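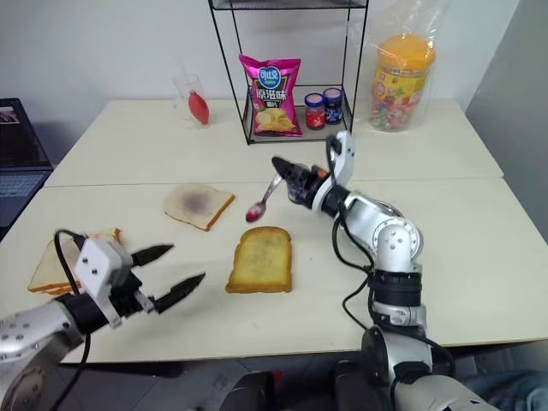 The Cladness table set at breakfast work, with bread, jam and one spoon.

Two arms for one slice of toast

My neighbors laughed when I told them I spent a part of May thinking about jam. I run a small guesthouse with my sister, and each morning we put breakfast in front of people who slept badly and want to eat quickly. So when the company Cekader began to offer its two-arm table set, Cladness, to small kitchens by the month, I read the offer with more attention than I give to my insurance papers.

The offer is simple to understand. You pay 138 a month for the arms and the basic program, or 157 if you want also the service they call Runen, where a person from the company teaches your arms new tasks from a distance. There is a trial of 30 days. The table you must find yourself.

I want to argue that this is a good product which is sold with the wrong words, and I will try to be fair to both sides.

First the good side. Spreading jam is harder than it sounds. The spoon must be held by a thin handle, at an angle, with something soft and sticky in the bowl, and then it must be pressed on bread that slides and breaks. A machine which only repeats one movement will fail with this, because no two slices lie the same way. When I look at an arm holding an ordinary metal spoon over an ordinary slice, with the jars and the chips and the candy standing on the same table as they would stand in my own kitchen, I feel respect. Many companies show their machines on a clean surface with one perfect object. I prefer this way.

I also like that the arms take the tools we already have. The older machine I tried, a Moodley, wanted its own cups, its own plates and a special knife which cost more than all my knives together. When the knife was lost we had an expensive lamp stand. With Cladness the spoon comes from the drawer and goes back to the drawer.

Now the other side. The brochure says that the set "gives you back your morning." I don't believe this sentence, and I think it hurts the product. A morning in a guesthouse is made of interruptions. One guest wants the bread without crust, another can't eat nuts, a child wants the jam in the shape of a heart. The person who spreads the jam is the same person who hears these things. If you take away the spreading, the hearing stays, and somebody must still stand there. The brochure counts only the hands.

There is also the matter of cleaning, about which the brochure has two lines. Jam doesn't stay in the bowl of the spoon. It climbs on the handle, and whatever holds the handle will meet it sooner or later. Crumbs go everywhere by their nature. Look closely at the fingers of the grippers, and ask the seller how you wash them, how often the pads must be changed, and who pays for the new ones. I asked Sipho Botha, who answers the telephone for Cekader in our region, and he told me in a friendly way that pads are "a consumable." This word means that I pay.
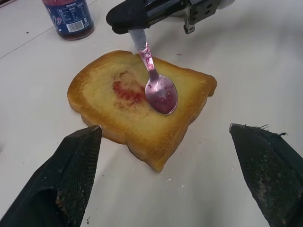
What a fair offer would say

I would write the offer differently. I would write: here are two arms that can learn to do a small kitchen task with your own spoon, and you will need patience with them. I would put the price of the pads next to the price of the month. I would say how much table the arms want for themselves, for this was my greatest worry when I measured our kitchen. Ours is narrow, and the place where the arms would stand is the place where my sister makes the coffee.

I would also speak more about Runen, which for me is the most interesting part and is hidden on the last page. A person who teaches the arms how you like your toast — thin jam, thick jam, jam only on one half for the guest who wants butter on the other — is worth more to me than a faster motor. The difference between 138 and 157 is small, and I can't imagine that anybody who takes the first would be content without the second.

Some friends say to me that it is shameful to have a machine make the toast in a house where people come for hospitality. I respect this feeling but I don't share it. We have a machine for the dishes, and no guest has ever asked me to wash his plate by hand as a sign of love. What the guests notice is whether we have time to sit down for a minute and tell them which road to take to the lake. If the arms can give me this minute, they are welcome. If I spend it scrubbing purple sugar from a metal joint, they are not.

I have asked for the trial, but for the autumn, when the house is half empty and my sister has agreed to move the coffee machine.

Contact | Copyright, all rights reserved | Back to top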